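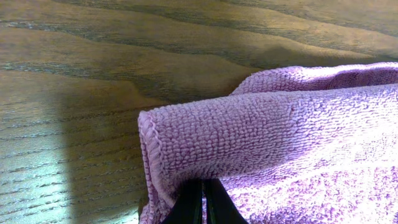 Contour tools rebuilt in Pleletti 2

Pleletti 2 is now ready to download, and most of the changes are in how it handles elevation data. The old contour tool had been in place since the first release and was slow on anything larger than a single map sheet. It has been replaced.

The new tool reads the elevation grid in blocks, so it no longer needs to hold the whole file in memory. Rasa Pētersons tested it on the Wurham watershed set, which has 1468 tiles, and the run finished in 16 minutes on an office desktop. The old version could not get through the same set without being split up by hand.

Contour smoothing is now a separate step. You can leave it off, apply it to every line, or apply it only to index contours. Labels follow the smoothed line and turn to read uphill. If you want the old label placement, there is a checkbox for it under Map Settings.

Two things to watch for. Projects saved in the new version will not open in the old one, so keep a copy if you share files with people who have not upgraded. Also, the default limit for closed contours is now 2000 square meters. Smaller loops are dropped unless you change the value. This cleans up noisy lidar data, but it will remove small knolls and pits that some of you need - Darius Ramanauskas has already asked for a warning message, and one will be added in the May update.

The Idero import plugin still works with the new version. The Kermani plugin does not yet. Nassoro Ondieki is working on it and would like sample files, especially ones with mixed vertical units. Send them to the support address with "Kermani" in the subject line.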